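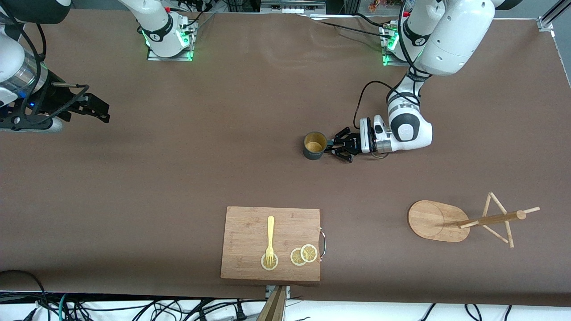 ## Brown paper, a bamboo board and a mug: setting up a table for kitchen crafts and lemon tea

I love a papered table. Roll out plain brown paper from edge to edge and suddenly you can slice fruit, pour tea, scribble notes next to your cup and never think about the tabletop underneath. This page is my whole routine, from the bare table to the last rinse, with the bits about lemon and tea stains that people keep writing to me about.

It takes me 2 minutes to lay the paper on a good day. The first time, give yourself a lot longer and enjoy it!

### What you need

- A roll of smooth brown paper, wider than your table if you can get it
- Low-tack tape
- A cutting board (bamboo is my favorite for this)
- A mug with a handle you like holding
- A fork, plastic or metal
- A lemon
- Black tea, loose or bagged
- Baking soda
- A soft cloth and a small bowl for scraps

My roll came from Perwood, who sell it by weight, and it has lasted two summers. Smooth paper matters more than thick paper. The rough kind grabs crumbs and lemon pulp, and then you end up picking at it with a fingernail.

### Laying the paper

1. Wipe the table and let it dry all the way. Any damp patch will show up later as a wrinkle you can't press out.
2. Unroll the paper with the curl facing down. It wants to hug the table that way, and the corners stay put.
3. Tape one short end under the lip of the table. Underneath, so there is no tape edge on top for a board to catch on.
4. Walk to the other end, pull gently and smooth with your forearm as you go. Long, slow strokes – a flat hand leaves ripples.
5. Cut, fold the end under and tape it.

If your table is too wide for one strip, overlap two by a hand's width and put the seam where you won't be cutting. Daichi Sakamoto taught me to run the seam lengthwise instead of across, and my boards have sat flatter ever since.

Leave the paper bare for a moment and look at it from the side with a lamp on. Bubbles are very easy to see like this. Chase them toward the nearest edge.

### Placing the board and the mug

Put the board close to where you stand, long side toward you. Mine lives in the lower middle of the table and the mug goes farther back and off to one side. You get a clear lane between them, and your sleeve doesn't drag through your tea every time you reach for something.

A board with a metal handle is a treat to use. Turn the handle toward your stronger hand and you can lift the whole thing, slices and all, and tip it over the pot. If the handle sits proud of the board, check that it isn't holding one side up off the table. A folded cloth under the low side fixes any rocking.

Turn the mug so the handle points at the hand that will pick it up. I know that sounds fussy! Try it for a week. You'll stop knocking the thing around.

I'm also very fond of a dark mug for this. Grays and greens look wonderful against brown paper, and light bamboo next to them just glows. Viorica Kos sets hers up with a cream mug and a walnut board, which is lovely too, though she does have to scrub more often.

### Slicing the lemon

1. Roll the lemon under your palm, pressing firmly, for a few seconds. You'll feel it soften.
2. Rinse and dry it. Wet skin slides.
3. Trim a thin cap off one end and stand the lemon on it for a second to check your angle.
4. Lay it on its side and cut rounds straight down, letting the knife do the work. I like them thick enough to hold together when they're lifted.
5. Flick out the seeds with one tine of the fork.

Put the knife away as soon as you've finished cutting, and switch to the fork. A round of lemon is slippery and a fork gives you much better control than fingers. Hold it upright with the tines pointing down, set them on the flesh just inside the rind, and press. Then lift and carry it over to the mug.

Pale plastic forks are perfectly good at this, by the way. They don't scratch the bamboo and they're gentle on the inside of a glazed mug. The tines do bend if you go at the rind, so aim for the soft part. Metal is better for a thick-skinned winter lemon.

### Making the tea

Heat 400 ml of water for a big mug, or 200 ml for a small one. Steep your tea first, take the leaves out, and only then add the lemon. Lemon in with the leaves makes the whole cup sharper than I like, but do it your own way if sharp is what you're after.

In July I make it strong, let it cool on the table and pour it over ice. My Trekimby flask holds 710 ml, so I fill that as well and take it to the garden. Two rounds of lemon in the flask is plenty. Three and it starts tasting of peel by the afternoon.

### Getting the tan out of a mug

Anyone who drinks tea from the same mug day after day will get that brownish tint on the inside. I don't mind it one bit, but guests sometimes do, and it comes off nicely.

1. Put a spoonful of baking soda in the mug.
2. Add just enough water to make a paste.
3. Rub it around with the soft cloth, paying attention to the line where the tea usually sits.
4. Leave it for ten minutes if the color is stubborn, then rub again.
5. Rinse twice.

You can use a leftover lemon round for the same job: sprinkle a little salt on it and rub it over the stain. It smells fantastic. Rinse very well afterward or your next cup will taste like soup.

Skip steel wool. Živko Dervishi took it to a glazed mug from Zupan and the scratches now hold tea better than the old stain did.

### Looking after the bamboo

Lemon juice left sitting on bamboo can dull the surface, so wipe the board down soon after slicing. Warm water, a drop of dish soap, wipe with the grain, then stand it on its edge to dry. Never soak it. Bamboo boards are made of strips glued side by side, and a long bath is how those strips start to part company.

Once a month or so, rub in food-grade mineral oil. I use the Grusgate one with the narrow spout. Put on a thin coat in the evening, leave it overnight and buff it in the morning. The stripes in the grain come up beautifully – it's my favorite chore in the whole kitchen.

If there's a metal handle, dry behind it with a corner of the cloth. Water hides there.

### Changing the paper

I keep the same sheet down until it has a real stain or a tear. Drips of tea I leave alone. For a wet patch, blot it, slide a dry cloth underneath if you can reach, and let the air at it before you put anything back on top.

When you do swap it, peel the tape slowly and roll the paper inward from both ends so the crumbs stay inside. Clean, uncoated paper with a bit of tea on it can go in my compost, torn into strips. Keep the tape out.

### A few things readers have asked

**Does newsprint work?** For a quick afternoon, yes. The ink comes off on damp boards, so put a cloth down first.

**Can I use limes?** Of course! Cut them thinner and use two rounds.

**My paper slides around.** Tape the long sides as well, one short piece in the middle of each. Bujar Jurić uses bulldog clips on his, and they hold well if your tabletop is thin enough.

**What do you do with the ends of the lemon?** Into a jar of sugar, lid on, back of the cupboard. Give it a shake whenever you walk past.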